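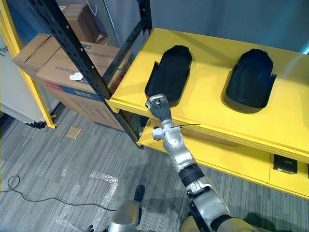

Beverley Bolger wrote in to ask whether the fixtures have to be paid for in the same order as the robot, and whether a site that already owns shelving can leave the line blank. Fixtures may be ordered separately. The line must still be filled in, with a nil value if existing shelving is to be used.

4 Planning and budgeting

Complete this section before raising a purchase order for the Ninovura two-arm system. The planning sheet (form 3811) is supplied with the quotation.

4.1 Fixtures and floor space

1. List every item the hands will have to reach, including trays and the units they sit in.
2. Measure each unit with its trays fitted. Enter the outside dimensions on the sheet.
3. Allow 400 mm of clear floor on every side used for access.
4. Mark the layout on the floor with tape and check it against the drawing.
5. Send the drawing to Urnmont for approval. Allow eight working days.

Note: Cut-outs in a top panel should be priced with the panel. Cutting on site is charged by the hour.

Caution: Do not order custom panels until the drawing has been approved. Approved drawings may be changed once at no charge.

4.2 Covers and wearing parts

Wrist covers, finger pads and cables are running costs. They are not part of the purchase price and should be entered in the second column of the sheet. 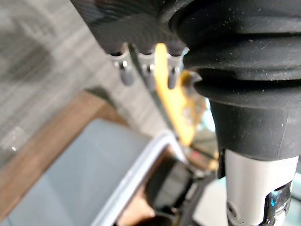
According to one comment on the May issue of this guide, the wearing parts were left out of the first-year figure and had to be found from another budget. The sheet now carries a separate total for them.

1. Enter one spare set of wrist covers for each arm.
2. Enter finger pads by the set. Part sets are not sold.
3. Add 10 per cent to the total for carriage and small fittings.
4. If the system will run more than one shift, ask for the extended parts list.

Note: Covers should be wiped down at each inspection. Include the labour in the maintenance line.

5. Check the hand against the narrowest rack it has to work beside. A different finger set changes the price, and must be chosen before the order is placed.
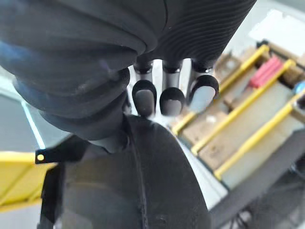

4.3 Lighting and cabling

1. State the supply available at the cell and the distance to the nearest isolator.
2. Price the cable runs from the drawing. Do not scale from photographs.
3. Enter lighting as a separate item, even where it is fixed to the framework. 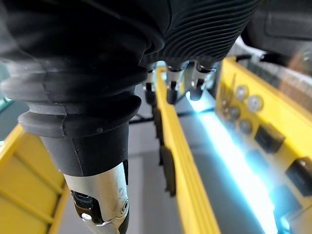
Framework is quoted by Ornbridge as bare rail and panel. Brackets, light strips and anything mounted on the panels are extras, each with its own line on the quotation. Where a light strip is to run parallel to a rail, as it does beside the long yellow one, ask for the channel and the strip together, and confirm on which side of the rail the brackets are to be fixed. Bolger stock brackets may be substituted if the hole spacing matches.

Caution: Bright strips close to the work can affect camera images. Budget for a dimmer or a diffuser if the strip cannot be moved.

4. Total both columns and sign the sheet.
5. Return it with the approved drawing. Prices are held until October 24, 2026.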